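Section 4. Setting up the Dratik scoreboard and console

Last updated: September

This section covers a first-time installation of the Dratik baseball scoreboard with the Bisia handheld console. If your board was already hanging on the outfield fence when you took the job, skip to 4.3 and be grateful.

4.1 Before you start

Read the voltage label inside the left access door. The board ships in two versions, one for ordinary outlet power and one for 277 volts, the kind that may already be feeding your field lights. They look identical from the outside. They don't behave identically when you connect the wrong one.

CAUTION: Wiring of either version must be done by a licensed electrician. A parent who "does a lot of electrical" doesn't count, however good his truck is.

4.2 Connecting the board

1. Make sure the breaker is off. Go and look at it.
2. Open the left access door with the hex key taped inside the console case. Put the key back afterward. Replacement keys are part of the Cestavent accessory kit, which costs more than a key should.
3. Have the electrician connect the supply wires and the ground according to the diagram on the door.
4. Screw the antenna onto the fitting at the top of the board, finger tight. Pliers will make it tighter and will also snap it.
5. Close the door and turn on the breaker. Every digit should show an 8 and then go dark, leaving one small green light in the lower corner.

Note: If a digit shows anything other than an 8, write down its position before you call us. "One of the ones on the right" is the most common fault report we receive.
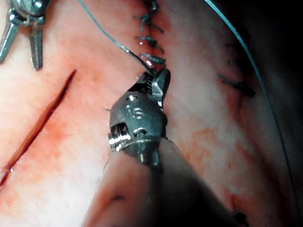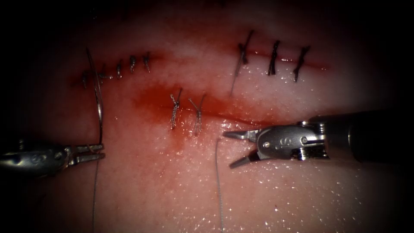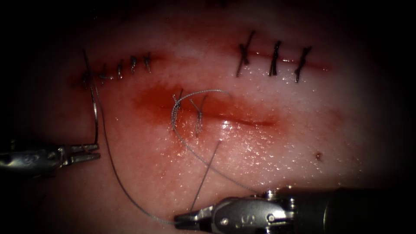
4.3 Pairing the console

1. Charge the console until the battery light stops blinking.
2. Stand where the operator will sit during games. Pairing from directly under the board works beautifully and proves nothing.
3. Hold MENU and HOME together until the screen reads PAIR.
4. Choose a channel from 1 to 9. If there is another field next door, ask which channel it uses. In our first season of testing, Dace Vasiliauskas ran four innings of a softball game on a board she couldn't see, while the baseball crowd behind her watched their team pick up runs during a pitching change.
5. Press ENTER. The green light on the board goes out and the score appears as 0 to 0.

The console has a range of 2,000 feet in the open. A press box with a metal roof is not the open, and neither is the inside of a concession stand. If the signal drops, the board holds its last score and the console beeps until you notice.

4.4 Game settings

1. From the main menu, choose NEW GAME.
2. Enter the number of innings. Extra innings are added automatically when the score is tied, so you don't need to plan for them or hope against them.
3. Set the run limit per inning if your league uses one. Leave it at OFF if it doesn't. With the limit on, the console refuses further runs until you change sides, and it can't be argued with from the dugout.
4. Set BRIGHTNESS. Day games need 100. For night games start at 80 and go down from there, especially if the board faces houses.
5. Press START when the umpire does whatever your umpire does to start a game.

4.5 Scoring during play

Balls, strikes and outs each have their own button. A fourth ball or a third strike clears the count, and a third out flips the inning. To take something back, hold UNDO and press the same button again. UNDO remembers the whole game, including the part you'd like it to forget.

Note: The hit and error lights are only a display. They don't settle whether it was a hit. Friederike Kleinschmidt, who wrote the first edition of this guide, suggested leaving both lights off until the official scorer has spoken, and then a little longer if the shortstop's mother is sitting nearby.

CAUTION: Don't switch off the console to end a game. Choose FINAL from the menu first. A console that loses power in mid-game assumes the game is still going and will pick it up where it left off the next time you turn it on, runners and all.

4.6 After the game

1. Choose FINAL and confirm.
2. If you use the Amissah score log, wait for the word SENT before closing the case.
3. Turn off the board at the breaker.
4. Take the console indoors. The case is splash resistant, a term that does not include sprinklers.

For radio faults and dead digits, go to Section 5. For mounting the sponsor panels, see Section 6 and bring a second ladder.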